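10 June 2022

Up at five again with the print shop on my brain, so I may as well write it down while the coffee's hot.

The Condura is fixed! Well, mostly fixed. It prints, it lays down white without spitting, and the left side of the bed no longer comes out looking like somebody dragged a sleeve through it. I'd been blaming the ink for two weeks (sorry, ink) and all along it was the wiper blade, a strip of rubber about as long as my thumb. Kibet found it. He had the cover off yesterday afternoon before I'd even finished complaining, and he held the old blade up to the light and there was a nick in it you could catch a fingernail on. Every time it cleaned the heads it was leaving a smear of white right where the magenta starts. No wonder all my pinks looked like toothpaste.

So we swapped it, ran a nozzle check, swore at it, ran another one, and the third was perfect. I taped it up on the wall next to the sink like a kid's drawing.

Then of course I had the Dretlow order to catch up on. 400 acrylic key tags, all with the little fox, all needing a white layer under the color, and they'd been waiting since the end of May. Chae-won has been so patient about it. She called at lunch and I could hear her being careful not to ask, so I just told her: they're on the bed, I'm looking at them right now, the fox has an actual orange tail. She laughed and said she'd stopped believing in the fox. I'm going to throw in a few extra for her.

I did the tags in batches on the jig that Ákos cut for me. I love that jig. It's ugly, one corner is scorched and he wrote TOP on it in marker and then crossed it out and wrote TOP on the other side, but everything drops in snug and I don't have to tape a thing. The first batch I set the height a hair too low and got that awful sound when the carriage just kisses a tag. Stopped it in time. No damage to the heads, one ruined fox. After that I measured with the gauge every single time like I'm supposed to, and every single time it was fine.

Wrote to Cheuk-hei in the evening because I owed her about a month's worth of news.
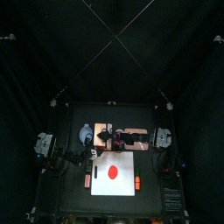 Black cloth, white cords, two arms over the table.

She wrote back at midnight, mostly about paint. She wants to know if I can print on the slate coasters she buys in bulk, and I said yes, and then lay there wondering if I'd lied. Slate's so bumpy. The last time I tried it, the ink looked gorgeous for a day and then came up in flakes when I put a wet glass on it. But that was with no primer at all, and I was curing it too fast. Pak-hei says he wipes his down with the Derese primer, lets it sit through a whole cup of tea, and then prints at the slow setting with the lamp turned down on the first pass. He swears by it. He also swears by printing with the window open in January, so I take some of it with salt. I'll try it on two coasters and put them through the dishwasher and see who's right.

Money stuff, while I'm being grown up. The ink bill came and it was less scary than I'd built it up to be. The white is what kills me, it always is. I'm going through it faster than every other color put together, and half of that is cleaning cycles, which should calm down now that the wiper isn't making the machine dirtier each time it washes itself. I did the sums on the back of the envelope and the key tags will cover the ink and leave me 133 over. That isn't a lot for a week of evenings, but it's not nothing either, and Chae-won already hinted at a second run with a badger.

I need to raise my prices. I write this every time. Kibet says I should charge a setup fee like a normal person and he's right, I spend longer lining up the first piece than printing the rest of them. I'm going to put it on the new price sheet and send it out before I lose my nerve. Setup fee, and extra for white. There, it's in ink. (Ha.)

Oh, and the counter on the Condura rolled past 3951 prints while I was eating a sandwich. I'd wanted to see 4000 come up before I did the big service, but I think I'll do it this weekend instead. New dampers, a proper flush, and I want to vacuum out the fan by the power supply because I had a look with a flashlight and it was wearing a sweater.

The Hovus people still haven't answered about the rotary attachment. I asked if it takes tapered cups or only straight ones, a pretty simple question I'd have thought, and I've had an automatic reply and a newsletter. The newsletter was about hats. If they don't write by the time the service is done I'll ask Ákos if he can rig up something with rollers. He'll say no and then he'll do it anyway and write TOP on it.

To do tomorrow: pack the foxes, order more isopropyl, get a spare wiper blade (get three!), call Mom.

Coffee's gone cold. Going down to turn the lamp on.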